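How Does a School Buy a Robot?
A guide for readers ages 8 to 12
From the Ovulau Learning Center

Many students ask how a school or a workshop gets a robot arm. A robot arm costs a great deal more than a book or a ball, so the people who buy one must plan with care. This page explains how that planning is done.

Step 1: Decide on the job

Planning begins with a question: What work should the arm do? An arm that lifts car doors must be very strong. An arm that works in a kitchen can be smaller, but it must reach over a counter where many other things are kept. The planners write the job down in one or two sentences. Everything they buy later is checked against those sentences. 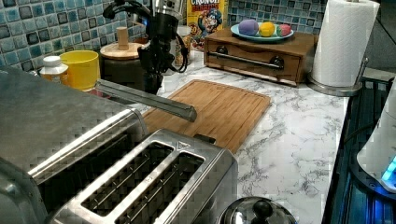
A robot arm at work over a cutting board, with a toaster close by.

Step 2: Choose the hand

The part at the end of a robot arm is called a gripper. It does the work of a hand. Grippers come in many shapes, and they are often sold separately from the arm. Some have long, flat fingers that can fit into narrow spaces. Others have soft pads for holding fruit or eggs. A buyer may need more than one gripper, and each one goes on the shopping list.

Step 3: Make a budget

A budget is a plan for spending money. It shows how much money there is and what each thing will cost. At the Ovulau Learning Center, the budget for small robot parts this year is $1,449. The arm itself is paid for from a different fund.

One line in our budget reads:

Gripper fingers, Varnlow type: 2 sets at $128 each

Two times 128 is 256, so the fingers cost $256. Take that away from $1,449 and $1,193 is left for other parts.

Words to know
Budget: a plan for spending money
Quote: a price that a seller offers in writing
Spare: an extra part kept in case one breaks
Warranty: a promise from the seller to fix or replace a part for a set time

Step 4: Ask for quotes

Before spending the money, the center asks more than one seller for a quote. In May we wrote to Wolgate and to Kwan. The Wolgate price was lower. The Kwan price included a longer warranty. A low price is helpful, but planners also ask how long delivery will take and who will repair the part if it fails.

Step 5: Plan the space

A robot arm needs a firm place to stand, electric power, and room to move. Its cables must be long enough to bend when the arm bends. The counter and the objects on it are part of the plan as well. Cutting boards, plates and jars may cost little, but they are still written into the budget.
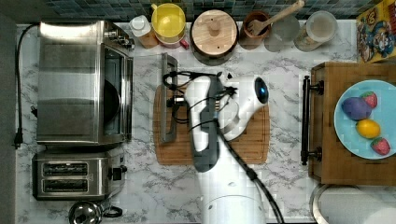
A white arm above the counter. The cables loop around the gripper and run back along the arm.

Step 6: Save for later

Parts wear out. Vasilică Neagu, who prepares the equipment budget at our center, sets aside money for spare cables and fingers before any new tools are ordered. Some money is also kept for training, so that the adults who run the arm can learn to do so safely.

Try it yourself

Plan a robot for your classroom. Write down its job. List 6 things you would need to buy, and ask an adult to help you find the prices. Add them up. If the total is too high, decide which items could wait until next year.

Page updated Aug 9, 2026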